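The Slow Lane: Notes from a house in Vandport
2025-05-23

So I finally did it. After a winter of frozen faces on video calls and a TV that stops to think every time somebody on a cooking show lifts a lid, I put wires in my house. Real ones, through the walls (well, mostly along the baseboards, we'll get to that). A few of you asked last month how the great internet sulk was going, so this issue is all about that, and the rhubarb stuff will have to wait.

Some background for anyone new. I live in a long skinny house with thick plaster walls, and the box where the internet comes in is at the front, behind the coats. My desk is at the very back, in what used to be a pantry. In between there's a brick chimney, a bathroom, a fridge the size of a wardrobe and a fish tank. I'd blamed Fondero, our provider, for years. I called them in October and a very patient person on the phone had me carry my laptop to the front hall and run a speed test standing among the boots. Perfect! Every bit of what I pay for, which is 100 megabits, right there next to the umbrella stand. Then I walked it back to the pantry and got a number I won't print.

I bought a repeater first, one of those things you plug in halfway down the hall. It helped with the TV a little and did nothing for the desk, and it had a bright green light that could be seen from bed. That went to my neighbor, who loves it. Then I moved the router up on top of the coat rack, where it looked like a bird was nesting. No difference that I could feel.

My cousin in Riihimäki was the one who said to just run a cable. Her winters are longer than mine and I think she's on calls for most of them. She'd run one to every room years ago and sounded a bit puzzled that I hadn't. I told her my walls were a hundred years old and she said hers weren't exactly new either, so that was the end of that excuse. 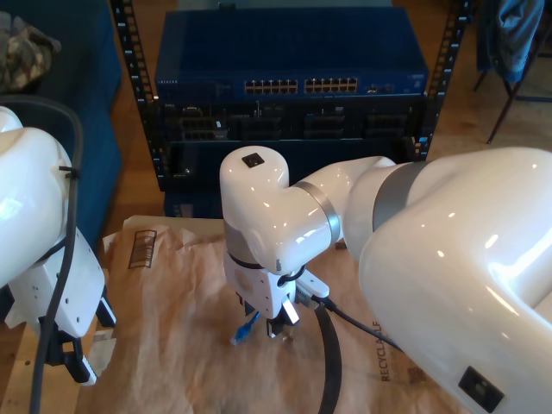 Blue Ethernet cable, plug end down.

I measured the route with a ball of string, which I recommend, mostly for the reason that a tape measure won't go around a door frame and string will. Mine came out at a bit under 60 feet, so I bought a 60-foot cable and felt very clever. Reader, buy the longer one. I'd forgotten that a cable has to go down from the shelf at one end and up to the desk at the other, and I ended up moving the desk over by a hand's width. It's fine. I have a better view of the bird feeder now.

You'll run into a lot of letters and numbers in the store. Cat 5e, Cat 6, Cat 6a and so on. For a regular house on a regular plan, any of those will do the job, and I went with Cat 6 because it was on sale. Don't let anyone talk you into the thick shielded stuff for a run down the hall; it's stiff and it hates corners. And buy cables with the ends already on if you can get them through your gaps. I tried putting an end on a spare piece myself, eight tiny wires that all have to lie in the right order, and I said words the fish had never heard.

The little plastic clip on the plug is the part that breaks. It catches on everything when you pull it backward through a hole, snaps right off, and then the plug slides out of the socket whenever you bump the desk.
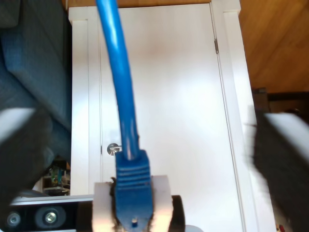

I wrapped mine in painter's tape before feeding it through, flat side of the clip pressed down, and it came out the other side in one piece. Leave the tape folded over at the end so you can get it off again. I didn't, and had to go after it with nail scissors.

About the walls. I only drilled two holes in the end, both low down behind furniture, and the rest of the run sits on top of the baseboard in a stick-on plastic channel that I painted the same cream as the trim. I was dreading that channel. I thought the place would look like an office. A month on I don't see it at all, except in the bathroom, where I ran out of cream and used white. Steam hasn't lifted it so far. Do wipe the baseboard with something that cuts grease before you stick anything on, especially near the kitchen, and press hard the whole way along. I skipped a stretch by the stove and it was lying on the floor by supper.

After that I got greedy, obviously. If one cable could fix the desk, why not the TV, and the printer, and the old computer in the spare room that holds all the photos? The router only had one free socket left, so I needed a switch. I'd been scared of switches for no good reason. You plug one cable into it from the router, plug the rest of your things into the other sockets, and you're done, with no password and no app. Mine is a small Cliltar with a metal case and it sits under the stairs next to the vacuum cleaner. Get one with a couple more sockets than you need today.

I mentioned the switch in a quick note to the list a couple of weeks back and my inbox filled right up.

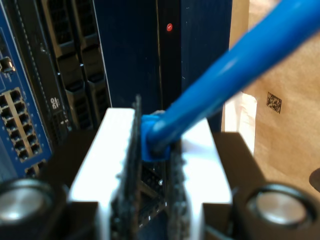
One reader wrote to say that I should label both ends of every cable the minute it goes in, before I'm so sure I'll remember. She used bread bag tags with a marker, and when something stopped working at her place she had the right plug out in no time, while her husband was still on his knees with a flashlight. I've been saving bread tags ever since. We don't eat that much bread so I'm three rooms behind.

Another one asked what I'd done about the phones and tablets, which have nowhere to plug in. They're still on the wireless and they're happier too! With the TV and the desk off it there's more room for everybody else. I also moved all the photos, 4000 of them, from the old computer over to my laptop one evening, and it was finished before the kettle was. I'd set aside the whole weekend.

What I'd do differently: buy the longer cable, paint the channel before sticking it up, and start with the room that annoys you most and live with that one for a while.
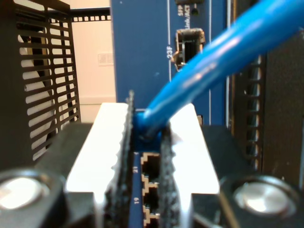 Blue cable at the switch, with a column of ports just below the boot.

I still haven't gotten a cable upstairs. There's an old laundry chute that might do it, but it was painted shut some time before I moved in and I'd like to know what's behind it first. If you've opened one of those up in a house like mine, write and tell me what you found. Rhubarb next time, I promise, including the one with the orange peel.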